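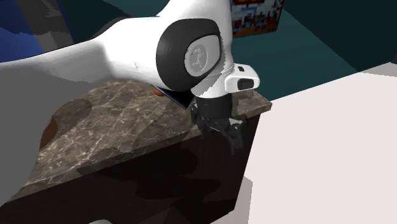

OK, so, kitchens. I've been helping people in Plekmont redo theirs for long enough that I can usually guess the first question before anyone sits down, and it's the countertop question. Everybody wants to talk countertops! I get it, it's the bit you touch every morning and the bit your sister-in-law comments on. A marble top on a cabinet, like the one on the screen, is what most folks bring me torn out of a magazine, and I'm going to ask you to forget it for the next little while. We'll come back to stone at the end if there's time.

(Wait for people at the back to find seats. Water's on the side table.)

What I want to talk about is where you stand. Go home tonight and make dinner the way you always do, and pay attention to your feet. I did this in my own place in December and found out I was crossing the room for salt. The salt! I'd kept it by the window for years because that's where the last owners had a shelf.

Tell the Penner Street story here. Short version: Tumelo Ngubane called me in with a budget of 1,000 dollars and a list of new cabinets she wanted. We moved the trash, swapped 2 drawers and put a rail by the stove. She spent 450 and used the rest on a decent light over the sink. She still cooks there every Friday for her whole family, and she says the kids have stopped bumping into her.

Ask for a show of hands - who has a drawer they can't open when the dishwasher is down? Leave time, people like to complain about this one.

Then the four spots: sink, stove, fridge, and the place you put the bags down when you come in. Most plans leave out the bags. Draw yours on the back of the handout, doesn't have to be neat, and mark where you're standing when you chop.

If someone asks about contractors, I mostly send people to Ploninmont, but get your own quotes too.

Stone, if there's time: lemon juice, coasters, sealing. Otherwise go straight to questions.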